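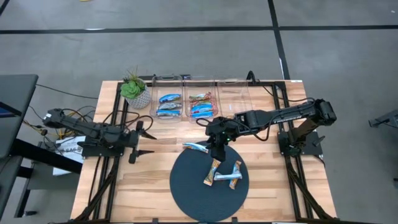 Two-arm work table with snack bars on the mat and storage bins along the back edge.

How to Judge Whether a Machine Is Ready for a Sorting Chore

Stonon Household Automation Program
Prepared by Halvard Berge and Ashraful Jayawardena
Revised Aug 18, 2018

Putting wrapped snacks into bins is a small chore, and a person seldom gives it any thought. For a pair of robot arms it remains a fair test. Wrappers shine and bend, and the bars may lie against one another at odd angles. The steps below are intended for sites that wish to find out what their own equipment can do.

Before you begin

Fix the bins in place and mark their positions on the table. Write down which bars belong in which bin. Decide who will stop the arms if needed, and keep that person at the table throughout.

Step 1. Set out the bars on the mat. Let some of them touch. A neat row tells you very little about a kitchen drawer or a packing bench.

Step 2. Start the run and do not help. If a bar is dropped outside the mat, leave it there until the run ends.

Step 3. Score each bar as placed, misplaced or dropped. A bar that lands in the correct bin with a torn wrapper is scored as misplaced.

Step 4. Change the layout and repeat. The program asks for 11 layouts before any result is reported.

Reading the results

Our records cover 2,698 attempts, of which 244 ended in a drop. Most drops came from bars lying flat against the mat, where the fingers had little to close on. Bars propped on their neighbors were easier to grasp – though lifting one often moved the others.

These figures do not support leaving the arms to work alone. Sites may use them for supervised sorting only. The next revision, due in September, will cover soft bags. Score sheets should be sent to Fedir Derkach.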